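4.2 Who reads the bug report

The tracker at Tonix held 2,778 closed reports when we were given access to it. We had asked for the good ones. Yesenia Mamani, who led testing at the Fundasville office and had written a fair share of them, replied that we would have to take them all and form our own view of which those were. We did, and it took until May.

Our first reading was done without looking at what became of each report. Both authors marked every report in a sample of 100 for three things: whether a stranger could repeat the steps, whether the expected result was stated, and whether the writer sounded annoyed. The third mark was added on the second afternoon, when it had become difficult to ignore. Agreement between us was good on the steps, fair on the expected result, and nearly perfect on the annoyance.

The reports that went back to the tester with a question were mostly short, as one would guess. What we had not guessed was how many of the long ones went back too. A long report often began with the history of the feature, moved on to the tester's opinion of that history, and reached the fault itself somewhere near the end, by which point the developer had gone to lunch. Edith Flores, a developer on the Hilden team, told us she read the title, the last line and the attachment, in that order, and that she considered this generous.

Attachments deserve a word of their own. Testers attached pictures freely, and the guidelines in use at the time asked only that a picture be sharp and that its subject be easy to find. Neither demand has much to do with whether the reader learns what went wrong.
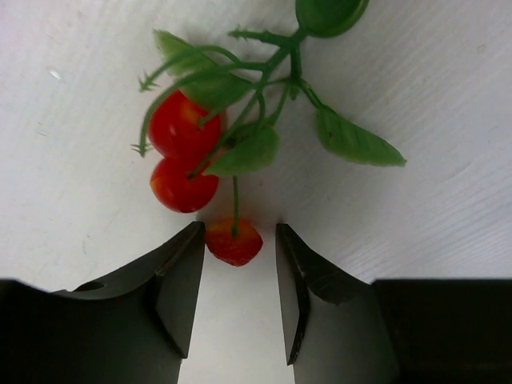
Figure 6. Artificial cherry branch on a white surface, with two black gripper fingers.

We therefore coded attachments separately from text. A picture counted as useful if the developer's first reply referred to something in it. By that measure most pictures were polite company. They were opened, they were thanked for, and the reply then asked for the version number. Logs did better, though one log in our sample was pasted in twice and nobody on the thread seems to have minded.

The Maeng team is the odd case. Its testers and developers shared a room, and their written reports were the worst we read by any of our marks. One consists of the word "again" and a link. It was fixed the same day. We asked how, and were told that the tester had stood up and pointed. Our coding scheme has no column for pointing, and we left the Maeng reports out of the comparison in Section 5, with some regret — they were much the quickest to read.

After the sample was coded we interviewed nine people, testers and developers both. Each was shown a report they had written over a year earlier, with the name removed, and asked to comment on its quality. Six of them criticized it, two at length. One tester asked who had written it and whether they were still with the company. She had, and she was.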